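Pre-session check, bedroom stop, Monday. I go down this list before I record anything for the Vadis folding set, and I type my comments straight in so whoever gets the gripper next can see what I was grumbling about. Checked means I looked at it myself!

## Gripper

- [x] **Finger pads seated, no lifting at the corners.** Both fine. I pushed at them with a thumbnail and they stayed put.
- [x] **Linkages move freely.** A bit stiff on the first few squeezes, then smooth (I always do 6 full open-and-close squeezes before I trust it).
- [x] **Screws snug.** Went around with the little driver. One took a quarter turn, so please keep an eye on that.
- [ ] **Wrist strap.** Leaving this one open. The stitching is starting to fray and I've asked Celoneck for a new one. It's OK for light cloth, but I wouldn't swing it around over a hard floor.

## Bed and cloth

- [x] **No pins, buttons or hard bits in the garments.** Felt through every piece by hand before it went on the bed.
- [x] **Bedcover left as it is.** Please don't smooth it out! Wrinkles are good for the training set, and the Sadowski sheet says so too.
- [x] **Grasp on a fold, fingertips clear of the mattress.** My usual nag: come in low and slow, and don't jab.

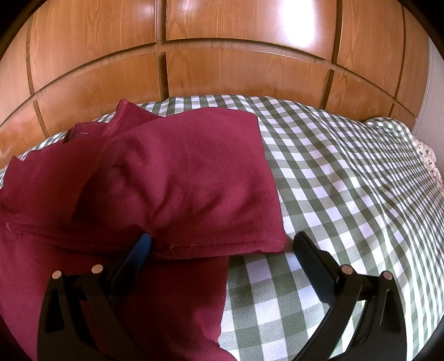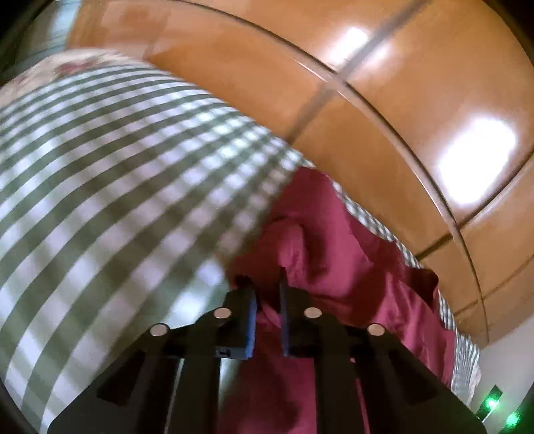 Red cloth over green and white checks in both, and in the second one there's a fold pinched between the blue pads.

## Recording

- [x] **Card space.** Room for up to 150 clips, way more than my arm can manage in one go.
- [x] **Lens wiped.** Used the soft cloth in the side pocket. Not your sleeve, please.
- [ ] **Glare.** The wood behind the bed is shiny and throws the light right back. I can live with it, but I'd like to try a session with the lamp moved, so I'm not checking this off yet.
- [x] **Session number written down.** 1984, on the Wosari sheet and on the card label.

## Me

- [x] **Rings and watch off.**
- [x] **Clear floor on my side of the bed.** Moved my bag and both shoes. I tripped on that bag once already and I'd love not to do it again.
- [x] **Break every 2 sets.** Set the kitchen timer this time. My wrist was pretty sore after the last long one, so if yours starts to ache, stop early and write down where you got to.

Still open: the strap and the lamp. I'll look at both before the next bedroom stop.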